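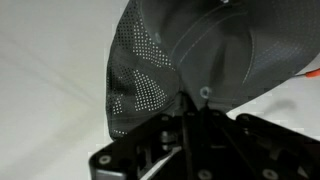 A dark gray baseball cap, turned upside down.

What Is a Beat?

Tap your foot to a song you like. The steady tap is the beat. It keeps going even when the singer stops for a breath.

Beats have a speed, called the tempo. We measure it in beats per minute. At 100 beats per minute, you tap 100 times before the minute is up. A slow lullaby has fewer taps and a fast dance song has more.

In a lot of rap music, the word "beat" also means all the music behind the voice: drums, bass and sometimes a piano.
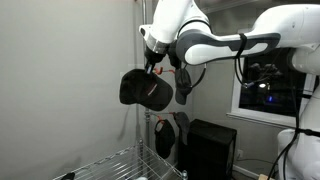
Make Your Own Beat

You need 2 hands and a table.

1. Hit the table with your flat palm. This is your bass drum.
2. Tap it with your fingertips. This is your snare.
3. Play palm, fingertips, palm, fingertips. Keep it even.
4. Say a short rhyme over the top. Start slowly.

Words to Know

Tempo: how fast the beat goes.
Snare: a drum with a sharp, rattling sound.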